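Search this site
Search
Go

Week 3 notes: Collecting your own demonstrations

Posted Feb 9, 2023 by the Clamex course staff

Okay, so last week we trained on the tidy Taltar set and everybody got nice curves. This week you gather your own examples, and I want to get down what I said at the board before you all run off with the grippers.

1. What counts as one demonstration

One demo is one try at one task, from hand coming in to hand backing off. For the tabletop unit the task is "pick up the item and put it in the basket". If you fumble and recover, keep it! The learner needs to see recoveries, and my first policy on the Zandach tools froze the moment it missed a grasp (I had thrown out every clip with a miss in it). If you drop the thing on the floor, end the clip and start over.

2. Go to real rooms

Please don't do all 100 in the lab. Kitchens, bedrooms, a table with somebody's stuff all over it – that's what we're after. Glossy tabletops are great because the reflections and shadows give the vision side something to chew on. Soft, see-through things are worth extra effort too, and a crumpled bag is a much harder target than a carton. Line it up between the fingertips, and go slow on the last bit.

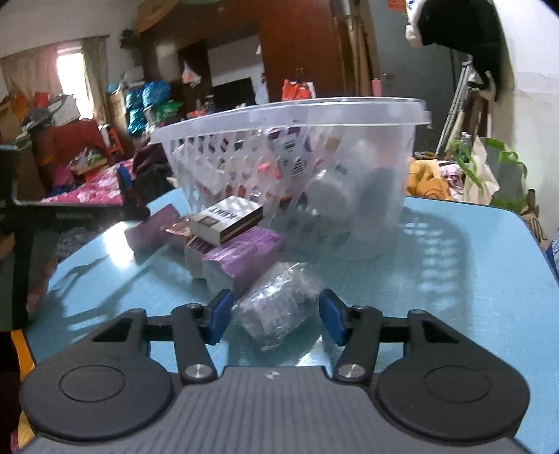
3. Shuffle between tries

Move the items, turn the basket, stand on the other side of the table. I know it's boring. One group in October left everything in the same spot for 78 demos and their model learned to reach for a patch of table – it did this with great confidence, by the way, even after we took the item away.

4. Logging

Use the Fang sheet, one row per clip: room, item, light, and whether the grasp held. Write the row right after the clip, not at the end of the day. I had to toss 29 of my own clips last year for having no row (still sore about it).

5. For next time

Each pair brings 100 demos, so 200 if you're doing the two-room option. Don't trim them yet, we'll do that together. Charge the grippers overnight and read the handout on action labels, at least the first half.

Filed under: Course Notes, Robot Learning, Data Collection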